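February, 6:40 a.m.

Cellar reading 3788 on the gas meter, up 2 from last night. The heater is cycling only on the frost setting, so the insulation on the north wall is doing its job. Outside it was below freezing at the gate and the valve box lid had iced shut again. Freed it with the flat bar.

Racked the Gravine lot before breakfast. Siphon height was set a hand's width above the lees, as last year, and I lost less to sediment than I expected. The wine is still hazy. pH unchanged from the January reading, free sulfite a little low, so I made the addition from the fresh solution and stirred for five minutes with the long paddle. The old solution smelled weak and went down the drain. I should date the jars when I mix them. I wrote this last February too.

The Condalell barrel is the one I keep going back to. Topped it up and tasted from the thief. Hard acid at the front, then a good middle, then a short finish with a green edge to it. I suspect the stems. We pressed that fruit harder than the rest, trying to get the last of it out before the rental on the press ran over. It will either soften by summer or go into the blend in small amounts.
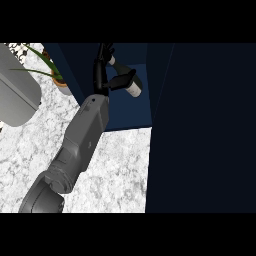 Spent the late morning on the bottling arithmetic. The glass quote from Amado is 1385 for the pallet, delivered, with the heavier punt. The lighter bottle saves enough to pay for corks, but it sits badly in the old wooden racks and the bottom row rolls when you pull one from the middle. I would have to add strips to every shelf. Corks come in bags of 3000, which is more than I can use before they dry out. Asked whether they would split a bag. No reply yet.

Labels: the adhesive on the last roll lifted at the corners wherever the glass had sweated. Tested a new roll on three rinsed empties left overnight at cellar temperature. One corner lifted on one bottle, where I had left a thumbprint. Wiping with alcohol first seems to cure it. Adds time per case but I will do it.

Afternoon, pruning on the lower rows until the light went. Left two buds per spur except on the weak vines by the ditch, which I cut to one. The soil there is still heavy and holds water at boot depth. The drain I dug in the fall runs, slowly, and the outlet needs clearing of leaves.

Left hand stiff this evening. New blade in the loppers did not help as much as hoped; the pivot bolt is worn and needs replacing.

To do: call about the corks, clean the siphon hose, check sulfite again in the Gravine, order pivot bolt.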